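How to Sort a Toy Tub in One Afternoon

Posted in January by the Wumotley team

I love this job! Give me a muddled tub of toys, a cup of tea and a clear bit of floor and I'm happy until supper. Our last one held 47 things, and it was so satisfying to see the bottom again.

What you need: one wide, open tub, a damp cloth, a bag for giving away and a smaller bag for washing.

1. Tip everything out. Yes, all of it! Picking bits off the top only stirs the muddle.

2. Pull out the soft toys first. They take up the most room, and once they've gone the pile looks half the size. Check the seams and labels, and put anything grubby in the wash bag.

3. Gather up the squishies. They pick up fluff like nothing else, so give them a quick wipe and let them dry on a towel.

4. Hunt for strays. Cards, hair bands, tape measures, odd socks... we found 9 last time. Walk them back to their proper drawers before you carry on (I never remember later).

5. Wipe out the tub and refill it, flat things down the side and small things on top.

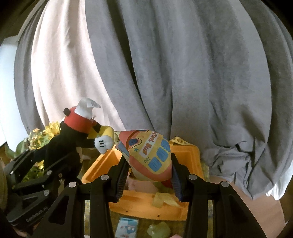 Leave a good hand's width free below the rim, so there's space for the next birthday. If it's brimming already, start a second tub and swap them over every month. Old toys come back like new ones!

Comments (2)

grenport_mum: Did this before tea with my two. The squishies were disgusting. Thank you!

tubby7: Do you wash plush toys in a pillowcase? I always do.

Related
Washing soft toys without losing the fluff
Dusting artificial flowers
A drawer for bits and bobs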